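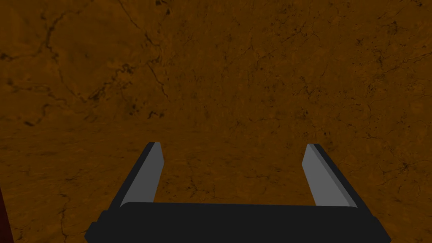 Plukberg Water Users' Group: Minutes, October 2, 2025

1. Minutes of the last meeting
Agreed as correct, with one change. Under item 6, "inlet valve" should read "outlet valve".

2. Matters arising
The lock on the Watska Lane pump house has been replaced. Keys are held by the secretary and by the duty operator. The old keys should be handed in.
The supplier has not yet replied to the letter on standing charges. A second copy will be sent.

3. Meter readings
The main meter showed 529 cubic metres for the quarter. The allowance under the present agreement is 500 cubic metres, so the excess of 29 will be billed at the higher rate. Sub-meters on the upper branch were read on the same morning as the main meter. Those on the lower branch were read later, and the two sets cannot be compared directly. It was agreed that both branches will be read on one day in future.

4. Leak on the lower branch
The pressure test was carried out by Dubey with all user taps closed. Pressure fell steadily between the road crossing and the second chamber — the section above the crossing held. The pipe there is the original iron. Two courses were put forward:
(a) a clamp repair at the joint nearest the crossing, if digging shows the leak to be there;
(b) replacement of the whole section in plastic pipe, with a new stop valve at each end.
Dubey's price for (b) does not include making good the road surface. A price from Givus is awaited.

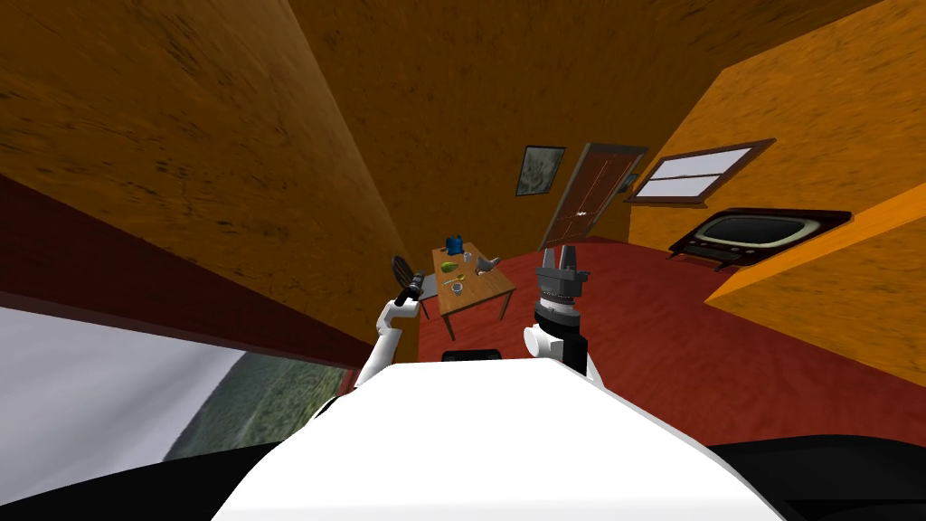
Damián Camacho asked whether a clamp would last the winter, given that the same joint had been packed once before. He would prefer to pay for the full section now and have the valves in place by April. In reply it was said that the trial hole would have to be dug in either case, and that the choice could wait until the joint had been seen.
A vote was taken on digging the trial hole first: 5 for, 4 against. Carried.

Action: secretary to instruct Dubey on the trial hole and ask Givus for a price on the same terms, road surface included.

5. Frost protection
Lagging on the exposed pipe at the pump house is split on the north side. To be renewed before the first hard frost. Users are reminded to drain standpipes after use.

6. Any other business
The cover on the second chamber rocks when driven over. It will be bedded again when the trial hole is filled in.

Next meeting: to be called when both prices are in.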